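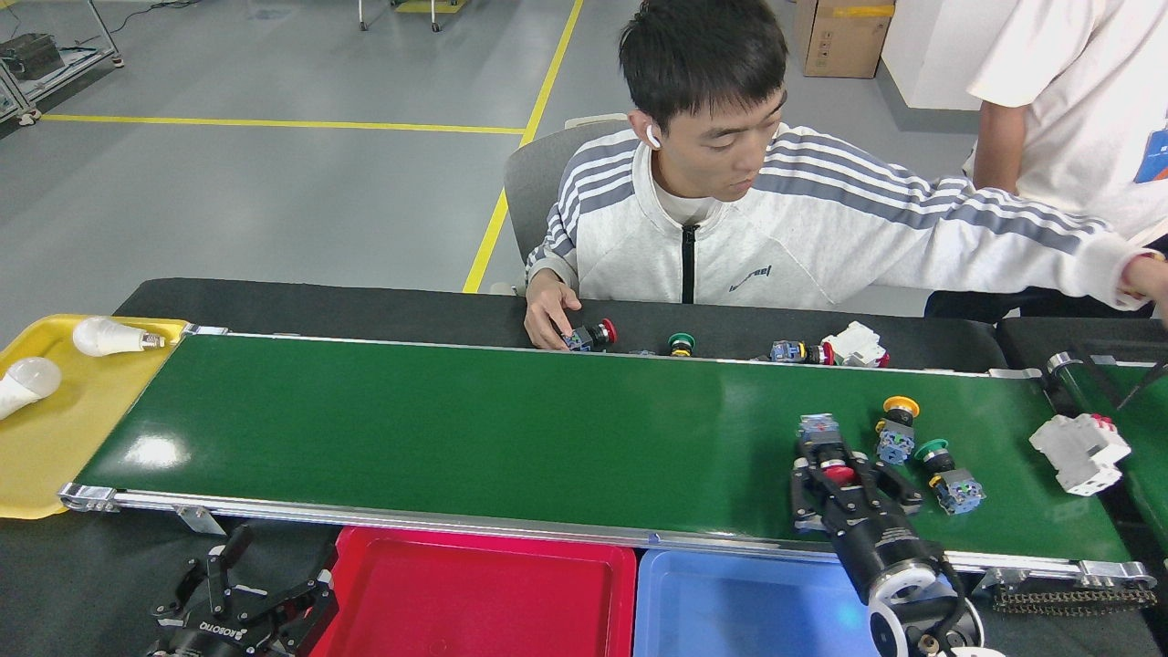
July, 15:20. Third false "grip OK" since lunch, and I still don't buy the explanation. Rostam says it's the force threshold. Maybe. He said that about the last one too, and we raised it to 40 and got the same thing. The jaws were closed on a switch with a clear blue body and red inside when I noted the settings, with the yellow and green mushroom caps standing right beside them, so an approach that drifts sideways has something to hit. Hence my money is on the pose estimate, worst on the parts lying on their side.

Log shows fault 429 twice, then nothing for the third. A missed grip with no fault is the one that bothers me.

Safety: the arm kept its move after Hema pressed pause. It finished the stroke, then stopped. Gintarė thinks pause is meant to work that way – fine, but then we should not be reaching over the belt on pause. E-stop only until I see it in writing.

To do: rerun 20 picks, upright parts only. Ask Aishwarya for the raw log from cycle 2147.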